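Gripper pads on the pouch sorting cell – how often?

brulleser_64
We move zippered pouches between two plastic baskets all day. The pads on the two-finger gripper go shiny and then fabric starts sliding out. I swap them every 400 picks. My coworker calls this "a hobby."

torquewrench8
400 is generous to the pad industry. Ours at Wutthorpe came off at 1,546 and only because somebody got bored. Wipe them with a barely damp cloth first.

brulleser_64
Tried wiping. Bought me half a shift. 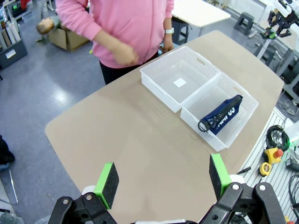 How do you tell a worn pad from a loose finger mount?
Power down, then wiggle the finger by hand: if the mount rocks against the linkage it's the bolts, and if it's solid but the face is slick it's the pad.

zusska
Disagree with the long-life crowd. Foam takes a set well before it looks bad. I change pads as a pair and redo the closed position after – skip that and you'll blame the new pads for a week.

torquewrench8
I have never redone the closed position in my life.

zusska
Yes, we've read your other threads.

brulleser_64
Bolts were a quarter turn loose on one side. Not telling my coworker.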